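5.3 Silent grip loss on thin edges

The most interesting failure of the whole study turned up late, and we were delighted to catch it. Over 3000 edge-grasp attempts, the Kodetti controller reported a firm hold on 11 occasions when the fingers had in fact slipped. In 9 of these the arm carried on with its pull, and the fingertips dragged along the part before the watchdog stopped the motion.

Chak-lun Lai traced the fault to the width threshold. On a thin edge the fingers are almost fully closed, so the gap between "holding" and "holding nothing" is smaller than the drift in the encoder - a lovely, simple cause for what had looked like a random fault! Motor current was no help either, as fingertip pressing on fingertip draws much the same load as a real grasp. 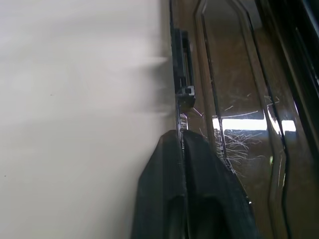
Figure 7. Wrist view of the gripper at a thin black edge beside a glossy brown panel.

Glossy parts made matters worse, because the slip check in Drivel relies on tracking texture and will happily lock onto a reflection. We now re-zero the encoder before every grasp and add a short test tug at low force. Both changes were in the build of 31/03/2022, and the early results are really encouraging.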